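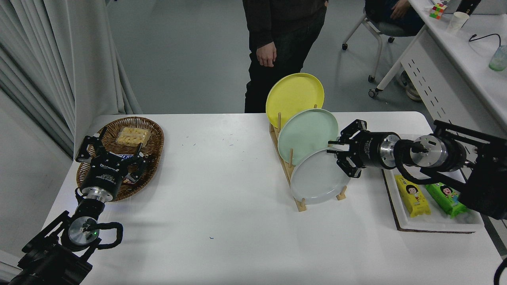 Suller on two arms: our notes after the trial

Dear all,

Parviz asked on the list in May if any group had tried Suller from Loriteck, and I promised to write when our trial period was finished. It finished last week. I am sorry for the long mail, but several of you wrote to me privately with the same questions, so I answer them together. His message is quoted at the end.

First what we bought. Suller is software only, with a small control box. The arms and grippers were ours already and we did not change them. The one-year licence is 2,000 euros, and with the control box and the training day we paid 3,062 in total. The offer on their page does not include the training day, so please ask for it in the quotation. We used version 3. I can't say anything on the older one.

The installation took us longer than the manual promises. The left arm was recognised at once, but for the right arm we had to exchange the order of the two network addresses by hand, and this is not written in the manual. Mahnaz found it. After this change both arms started normally each morning, and we had no more trouble from that side.

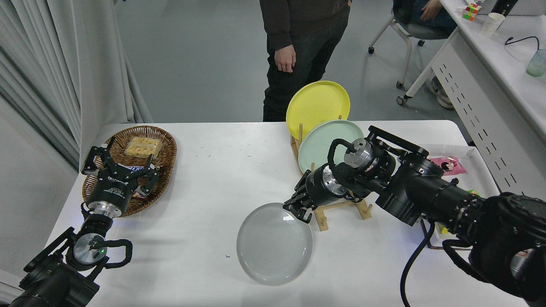

For the test task we chose plates and a dish rack, because everybody in our group has a different opinion on how hard this is, and also because it was the task Ghaffari used in their comparison. Suller lets you teach a grasp by moving the arm, then you mark the contact point on the screen. A plate which stands in the rack is not a big problem. A plate lying flat on the table, like the grey one here with the right gripper above its rim, is the case I would ask every supplier to show you, as there is very little height for the finger to go under. We made 33 runs from this flat position. Suller planned a path in all of them, but the approach was often too steep, and we had to set the wrist angle ourselves in the advanced menu. When it was set, the results became much better. I would like to see this angle on the first page of the program.

The second thing is the order of the plates. You can give the rack positions as a list, and the program then keeps a distance to the plates which are already standing. This distance is too large by default. With our rack it left no usable space for the middle plate until we made the value smaller. Yasaman wrote a short script for this and she will share it if you ask her.
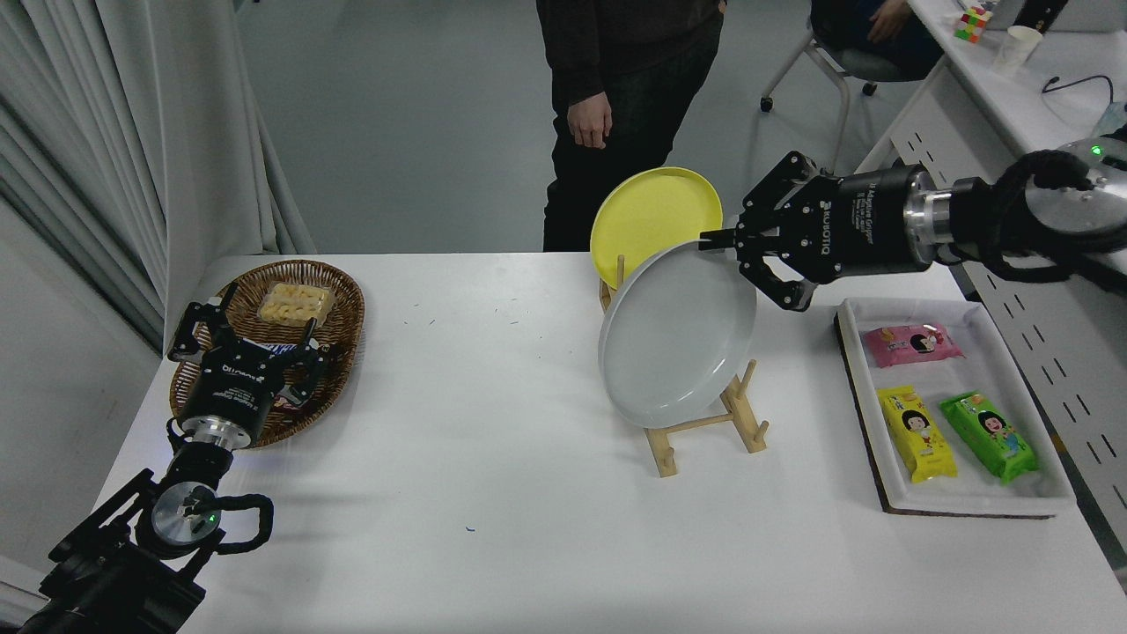 Grey plate in front of the yellow one, with a finger of the right gripper at its upper edge.

About the left arm I have less to say. Suller can hold one arm in a waiting position while the other works, and we kept ours above the basket for most of the trial. The waiting mode is simple and I like it. The step from waiting to moving is slow, almost as slow as a fresh start, and Loriteck told us that they know this. They gave no date for a correction.

Support was good. We wrote in English and received the answer usually on the next working day, from a person who had read the question. The log files are a weak point - they are long, the error codes are not explained, and the search does not accept part of a word.
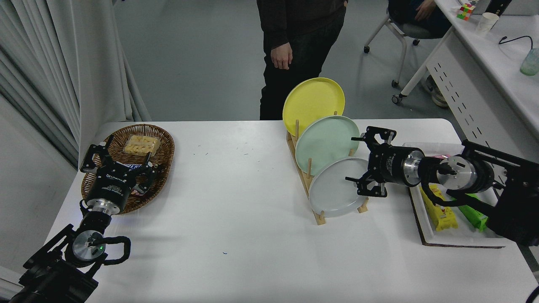 Rack with yellow, mint and grey plates, right gripper open next to the grey one.

Would I buy it again? For a group with two arms and no programmer, yes, if the training day is in the price. For a group like Siamak's, where you already have your own planning code, I think you will miss the control that you have now. I did not test Ditis, so please don't ask me which one is better. Maybe Siamak can write a few lines about it, as he had it on loan.

If you want our settings file, write to me directly and not to the list, the attachment is too big.

With kind regards,
Manouchehr Pakzad

Parviz Golestani wrote:
> Hello everyone,
>
> We are looking at a teaching package for a pair of arms on one
> table. Two names on our paper at the moment are Suller (from
> Loriteck) and Ditis. Has anybody used one of them for more than a
> demonstration? I would like to know:
>
> - if it works with grippers you already own
> - the real price, with everything
> - how it behaves with thin objects, plates or lids for example
>
> The sales people are friendly, but they only show boxes.
>
> Thank you,
> Parviz

List archive | Contact the list owner | Messages remain the copyright of their authors | Back to top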